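Household Skills, Unit 11: Laying a small table
Handout prepared by Chaminda Thambiah

In the last lesson we spoke about the cloth. Please remember to shake it outside and then to lay it from the far side towards yourself. Slight creases are allowed in our course. For a daily table we do not iron, we only smooth with the flat hand.

A cloth with a printed pattern helps a beginner very much. Rows of triangles or dots give you a line, and you can put the plate beside this line without measuring.

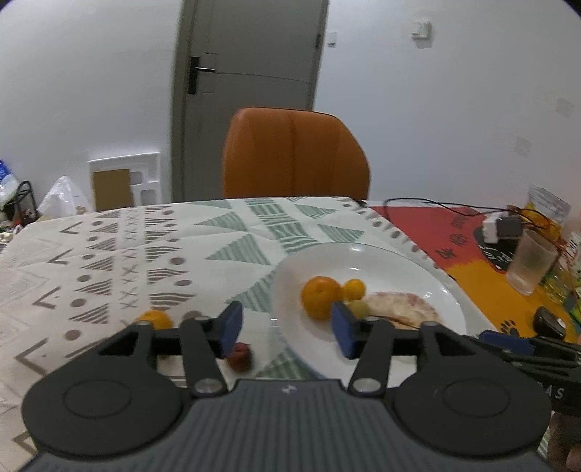

Fruit is served on one large plate, and a white one is easiest to match with any cloth. Put the biggest fruit first, near the centre, and let the smaller ones touch it so that they do not roll. Fruits of different colours may lie together. Do not fill the plate up to the rim, the guest needs a free place for the peel.

Homework: lay a table at home for two persons and write down the order of your steps. Merle Tapsell will collect the papers in room 53 before the March break. Who missed the first part can copy the notes from Arash Mirzaei.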